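Ranetti Help Center - Ticket log
Subject: Survey tool drops free-text answers when a participant goes back one screen
Product: Ranetti Sessions, web client
Opened by: Maite Toledo, UX research, Lenley
Assigned to: Demetrio Esteban
Status: Resolved, workaround removed

Initial report (Toledo)
We run moderated usability tests and use the post-task questionnaire on a shared tablet. If a participant types a comment, taps Next, then taps Back to change a rating, the comment field on the earlier screen is blank. The rating is kept. Export shows the comment as null. We lost comments from 24 of 100 sessions before anyone compared the export with the moderator notes. Browser cache was cleared, no change. Same result on a second tablet.

Reply (Esteban)
Please confirm the questionnaire version and whether Autosave is set to "On field exit" or "On screen change". Please also send one session ID where the loss occurred and one where it did not.

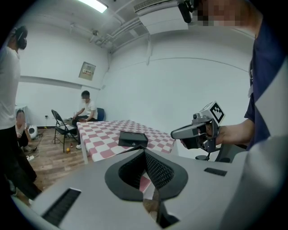 Follow-up (Toledo)
Autosave is "On screen change". The questionnaire was built from the Casado template and has not been edited apart from the task names. Session IDs are in the attached text file. The failing sessions all come from studies where the participant answers after the task. People finish the task, rate it, type one line about it and go back to correct the rating. Desk studies have fewer losses, but there the participants seldom use Back. I do not think the tablet hardware matters.

Reply (Esteban)
Agreed, hardware is not involved. Reproduced on a clean account:
1. Open any questionnaire with a rating and a comment on the same screen.
2. Enter both. Tap Next.
3. Tap Back. Comment is blank.
4. Tap Next again. The blank value overwrites the stored one.
If step 4 is skipped and the session is closed from the moderator panel, the comment survives in the export. This explains the sessions that looked fine.

Workaround: set Autosave to "On field exit" and hide the Back button under Layout, Navigation. Changing Autosave alone is not enough - the blank field is still written on the second Next.

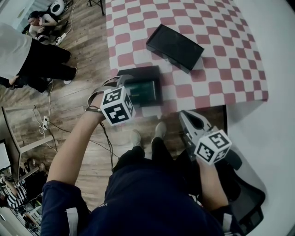
Reading time: 2 min

Internal note (Crescencio Pacheco, client team)
Cause found. On Back, the screen is rebuilt from the session cache. Ratings are cached by question ID. Comments are cached by screen position, and the position index is off by one when the template has an intro screen. The Casado template has one. Lookup returns empty, the field renders empty, and the next save treats it as a deliberate edit. Fix: cache comments by question ID and do not write a field the user has not touched.

Update (Esteban)
Fix deployed to the web client. Please reload the tablets fully, restore the Back button and rerun the steps above.

Reply (Toledo)
Retested on both tablets, with and without the intro screen. Comments are kept and the export matches. Can the overwritten comments be recovered?

Reply (Esteban)
Partly. The event log keeps the first write for 34 days. Comments inside that window have been restored to your workspace under Recovered. Older ones are gone.

Closed 14 November 2021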